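Search reviews and guides Go

Drumwood tray set for two-arm sorting cells: long-term review

Nov 28, 2025
4 min read

We bought the Drumwood set in September to replace a mix of bins that had built up on our sorting cell in Zorkdale. It cost $300 with freight. The set is plain yellow plastic trays and nothing else, so you supply the centre tray and whatever you use to hold things in place. I have now put 4,000 picks through it and can say where it saves work and where it adds some.

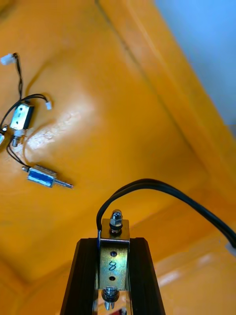 G. Pellerin

Small parts with leads are the hard test for any tray. Solenoids lie at whatever angle they are dropped, and the wires loop over each other. The Drumwood floor is smooth enough that a lead slides free when the fingers lift, and we get fewer snags than we did in the old bins.

The smooth floor also shines. Overhead light comes back off it in white patches, and a wrist camera sees those patches whenever the arm is over the tray. We moved one lamp and turned down the exposure on the wrist cameras. That took care of most of it. If your lights are fixed to the ceiling grid, ask Drumwood for a sample before you order.

Setup took 36 minutes, most of it spent teaching the tray corners. Go in this order:

- Clean the table and dry it.
- Set the trays down and push each one against its stop.
- Jog the arm to each inside corner at low speed and save the point.
- Run the pick routine once with nothing in the trays.
- Check the cable at the wrist through the full reach, including the far corners.

The corners are rounded where the floor meets the wall. A part that ends up on the curve sits tilted, and our grip height is then wrong. We set a keep-out margin of 17 mm all the way around and have a person move anything that lands inside it.

Circuit boards are easier. Red on yellow gives the vision software a clear outline, and the boards stay flat as long as they are clear of the wall. Dust and scuffs do show up under strong light. I wipe the trays at the end of each shift with a damp cloth and check the fingertips at the same time.

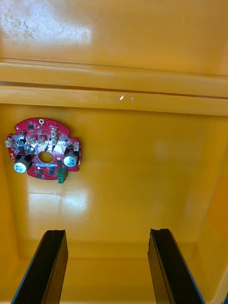 One reader in Studthorpe wrote that the margin should be wider for boards with tall parts on them, and that their own cell stopped twice in a week before they changed it. They also re-teach the corners every time a tray comes off the table for washing. I had been skipping that step and have since put it on our sheet. It adds a few minutes.

The other set I tried was from Stoica. Those trays are heavier and have a dull finish, so glare is less of a problem, but the rough floor holds on to thin wire. For boards alone I would take the Stoica. For mixed parts I still prefer the Drumwood.

We run the yellow trays in pairs on either side of a stainless steel one lined with a white sheet. The sheet needs to lie flat, so replace it when the edges curl.

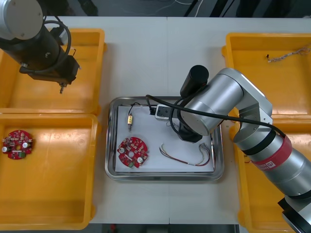 Upkeep and verdict

No cracks so far. One rim has a nick from a fast approach I programmed badly, and the tray still sits level. I would like moulded feet, or at least a mark on the rim to line up with, and spare trays should be sold singly. Worth the price if you can control your lighting.

Share Save 17 comments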